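홈 | 학술지 | 권호별 보기 | 투고 안내 | 로그인

본 사이트는 이용 편의를 위해 쿠키를 사용합니다. 계속 이용하시면 이에 동의하는 것으로 간주합니다. [동의] [설정]

3. 서랍의 분류학: '언젠가 쓸 물건'의 가정 내 보관

3.1 조사 대상과 방법

가정 내 보관에 관한 선행 연구는 대체로 버리는 행위에 주목해 왔다. 버리지 않는 쪽은 연구비를 따기 어렵다는 사정도 있었을 것이다. Brunton과 Cruzado의 초기 논의는 보관을 '결정의 연기'로 정의하였는데, 우리 면담 참여자 다수는 무엇을 연기하고 있다는 자각조차 없었다. 조사는 Astville의 53가구를 대상으로 하였으며, 각 가구를 3회 방문하였다. 첫 방문에서 서랍을 열어 달라고 하면 거의 예외 없이 "정리하고 나서 보여 드리겠다"는 답이 돌아왔고, 두 번째 방문 때도 서랍은 정리되어 있지 않았다.

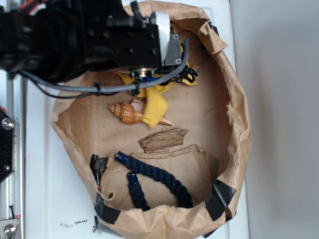
면담은 반구조화 방식으로 진행하였다. 참여자는 보관 중인 물건을 하나씩 꺼내 용도, 입수 경로, 마지막 사용 시점을 말하였다. 마지막 사용 시점을 묻는 문항은 응답률이 가장 낮았고 한숨의 빈도는 가장 높았다. 한숨은 별도의 부호로 전사하였다.

3.2 포장재의 이중 지위

종이봉투와 상자는 분석을 가장 번거롭게 만든 품목이다. 다른 물건을 담는 동안에는 용기로 분류되지만, 비워지는 순간 그 자체가 보관 대상이 된다. 한 참여자는 봉투를 모아 두는 봉투를 따로 가지고 있었으며, 그 봉투가 찢어질 경우에 대비한 봉투도 있었다. Barredo는 이를 '재귀적 보관'이라 부르자고 제안하였다. 저자들은 반대하였으나 더 나은 용어를 찾지 못했다.

끈과 밧줄도 사정이 비슷하다. 길이가 어중간한 끈일수록 오래 남았다. 긴 끈은 누군가 빌려 가고 짧은 끈은 결국 버려지는데, 그 중간은 아무 데도 쓰이지 못한 채 이사를 세 번씩 따라다닌다. 한 참여자는 이 현상을 "애매해서 못 버린다"는 말로 요약하였고, 이는 본 연구의 이론적 틀보다 이해하기 쉽다는 심사평을 받았다.
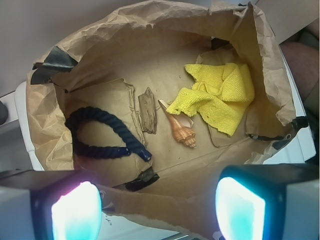
그림 3. 갈색 종이를 깐 골판지 용기와 그 안의 물건들. 왼쪽은 남색 밧줄.

3.3 코딩의 신뢰도

전사 자료는 Cabanatuan과 Ignacio가 독립적으로 코딩하였다. 두 사람의 의견이 가장 크게 갈린 범주는 '수리 예정'이었다. Ignacio는 참여자가 수리할 의사를 말로 표현하면 이 범주를 인정하였고, Cabanatuan은 최소한 공구를 소유할 것을 요구하였다. 합의 결과 해당 범주는 '수리 예정(진술)'로 이름을 바꾸었다. '선물용' 범주에서도 받을 사람의 이름을 대지 못한 사례는 '기타'로 옮겼다. 그 결과 '기타'가 가장 큰 범주가 되었으며, 이는 참여자들의 서랍 구성과도 일치한다.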